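Straps, boxes and what I do with them

Posted by Gregor Dalgleish, Sep 22, 2025

I have been meaning to write something about cardboard for a while. I run a small parts and spares business from a unit on the Imrie estate, mostly shelving fittings and drawer runners, and a good part of my working day goes on opening boxes, emptying them and getting them flat again. September is the busy month because everyone restocks before the autumn.

The bulk of what comes in now is strapped. A few years ago it was nearly all parcel tape, two strips top and bottom, and you could be through it in seconds with a blunt key. Then Votden changed their packing and the others followed. I didn't like it at first. A strapped box won't open until you have cut every strap, and if you cut one badly the end flicks round and catches your knuckles. I've come round to it. The boxes arrive squarer, the flaps stay down in the van, and there is something to get your fingers under when you want to slide one along a bench.

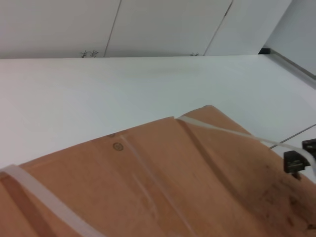 On thickness, I find the flat plastic strap better than the round cord some suppliers still send. Cord digs into the edge of the board and by the time the box has been through two depots there is a notch on each corner. A flat strap spreads the pull. It does need to be the right tension, though. Too slack and it wanders off to one side, too tight and the top of the box starts to buckle, and then nothing will stack on it.

Wide, shallow boxes are the worst for this. They have a big top with not much holding it up in the middle, so any damp or any weight shows on the surface. I keep those on the upper shelves and never put more than three together. The tall narrow ones can go on the floor against the wall and will put up with almost anything.

For cutting I use a hooked strap cutter from Dutix. It cost me 18 pounds and I have had it four years on the same blade. Before that I used an ordinary craft knife, and I scored the top of a good many boxes that I would have liked to use again. The hook goes under the strap, you turn it away from yourself and pull. Hold the strap down with your other hand on the far side of the cut, well away from the blade. Do the second strap before you move the box at all, or the contents shift towards the loose end.

Before I cut anything I look the box over. I want to see the labels first, and I take a photo of them on my phone if the order is a big one. Suppliers will ask for whatever is printed on the label when you ring up about a shortage, and it is very annoying to find you have already put it in the baler. I also look at the corners and at any tape. Tape on a box that is already strapped is worth noting, as it can mean the box has been opened and closed again on the way.
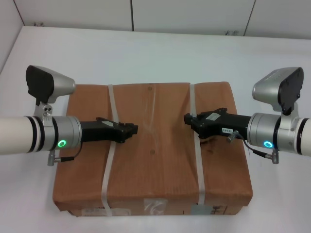 Two straps over the top, labels low down on the front.

Once the straps are off they go into a dustbin by the door. They are a nuisance loose on the floor and I have gone over on one twice. I cut anything long in half, otherwise it springs back out of the bin. The recycling firm will take clean strap if it is kept apart from the card, and they collect when I have two full sacks.

The boxes themselves I sort into keep and flatten. To be kept, a box needs four sound corners and a top that will still lie level when closed. Scuffs and marks don't bother me. I got through 689 outgoing parcels last year and 300 of those went out in boxes that had come in with something else inside. At what Adwood charge for new double-wall cartons, that adds up. Customers have never complained, apart from one man in Fife who wanted to know why his drawer runners had arrived in a kettle box.

I have 26 flattened ones behind the door at the moment, which is as many as will fit before the door stops opening properly. The next job is a rack for them. I have the timber for it already and will put the measurements up when it's built.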